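Toy Swap FAQ - Larnado Neighborhood Exchange
4 min read

How does the swap work?
You bring toys your kids have outgrown, we give you one token per item, and you spend the tokens on other people's toys. No money changes hands. Tokens don't expire, so you can hold them until the next swap if nothing suits you.

Where and when is it?
The next one is Saturday, August 31, 2024, in the lower hall at Wurari. Doors open at 10 and drop-off closes at noon. Parking is on the street only.

Do I need to sign up?
Only if you are bringing more than one large bag. Last year we took in 659 items and gave out 453. The rest went to the Beneš thrift store, and sorting them took two evenings.

What do you accept?
Plush toys, puzzles with all their pieces, board games, building blocks, dolls, play food, children's bags and small suitcases. Ride-on toys are fine if you can carry them in yourself.

What don't you accept?
Car seats, cribs, helmets, anything with a recall notice, and anything with a missing battery cover. We also turn away slime, opened paint and magnets sold as desk toys.

How should I get things ready?
Lay everything out on a bed or a clean floor first. It's easier to match up sets that way. Wash plush in a pillowcase on cold and let it dry all the way through. Wipe hard plastic with dish soap and water. Take batteries out and tape them in a bag to the toy. Check suitcases and backpacks for things left in the pockets - we have found house keys twice. 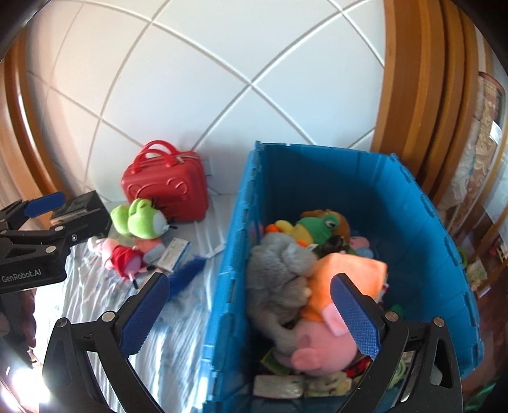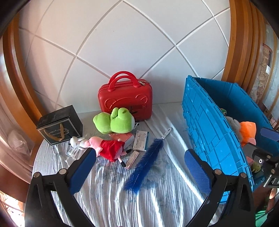
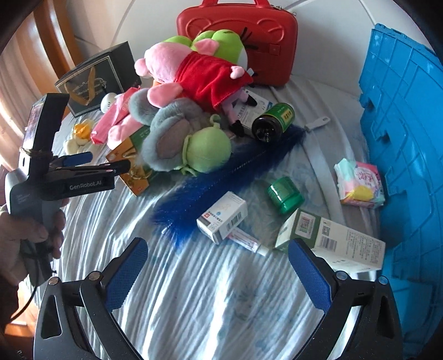

On the plush question, Sabina Lukáč wrote in that a cold wash did nothing for the musty smell on bears that had been in her basement, and that a day outside in the sun worked better. She also asked if we could take plush with sewn repairs. We can, as long as the seams hold when you pull on them.

Can my child pick the toys?
Yes. Kids are welcome after 11. Before that the tables are being set up and there isn't much room.

What if something I took home is broken?
Bring it back to the next swap and we'll return your token. Email Xinyi Fan if it's a safety problem.

Can I drop things off early?
No. We have no storage at the hall - bags left at the door get thrown out by the cleaners.

Related
Butix book swap: dates and rules
How to check a toy for recalls
Winter coat exchange - what to bring
Getting marker off vinyl dolls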